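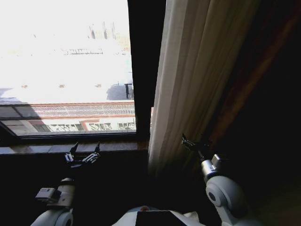 # Curtain-drawing policy falls apart when the sun is out. Exposure, depth, or planner?

**Tamer Khalaf**, September 6, 2024

Hi all, long-time reader, first real post, so please bear with me. I'm working on a curtain task for a two-armed robot with a gripper on each side. It has to find the edge of a sheer curtain, close the fingers on it, and pull sideways. We run Hosico for perception and Clerkell for motion planning, with a head camera and one camera at each wrist.

On gray days it's lovely. In full sun, the head camera washes out through the glass and the curtain mask shrinks to almost nothing. The wrist camera does better, but depth goes right through the weave and Clerkell gets a target somewhere out past the window. I ran 48 trials in bright sun and the grasp landed in only 8 of them.

What I've tried so far:

- Locking the head camera exposure by hand. The window gets better, and then the dark drape beside it vanishes.
- Leaning on the wrist view once the gripper is close. The sheer has an open grid weave, and the sky and buildings show through it, so the mask comes back full of holes. 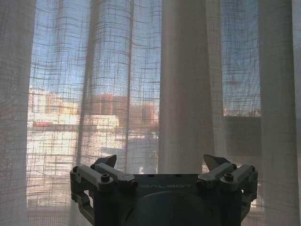 - Raising the depth confidence cutoff in Hosico. I lose the bad points, but most of the good ones go too.

Should I fix this in the cameras, or teach the planner to distrust what it's told? I'd love to hear from anybody who has been through it.

---

**Bilal Smadi**

Oh, I feel for you, sheers cost me most of a spring! I'd leave the exposure alone for now and go after depth first, as that's where your bad targets come from.

1. Fit a plane to the window frame and the ledge. Those are solid, and your depth on them is probably fine even in glare.
2. Throw out every point beyond that plane before Clerkell sees the cloud. Rooftops, towers, treetops, it's all scenery as far as your planner is concerned.
3. For the mask, look for the long vertical folds. A fold is more opaque than the stretched-out cloth next to it, so it holds together when the open weave doesn't. Aim the grasp there.

One more thing on the wrist camera. Check what it sees when there's no cloth in front of it, with the gripper brackets low in the view and the skyline behind them.

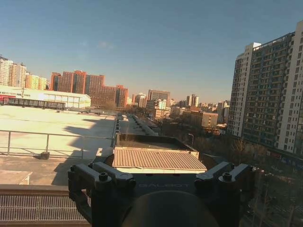
If your mask reports any curtain at all on views like that, the threshold is too loose, and you'll want 1,000 or so of them as negatives when you retrain. I mixed mine with the sheer views and the false hits dropped a great deal. Also mask out the gripper itself if you haven't. Its edges against a bright sky kept passing for folds in my setup, and I spent two days blaming the calibration.

---

**Queiroz_fan**

just turn on HDR? worked for me on Drorard, never used Hosico though

---

**Tamer Khalaf**

Thank you both! Bilal, the plane cut is in and the targets now stay on our side of the glass. The fold idea will have to wait until I've relabeled, which may well take me into October. HDR adds too much delay for us while the arm is moving, but I may try it for the first look from the head camera.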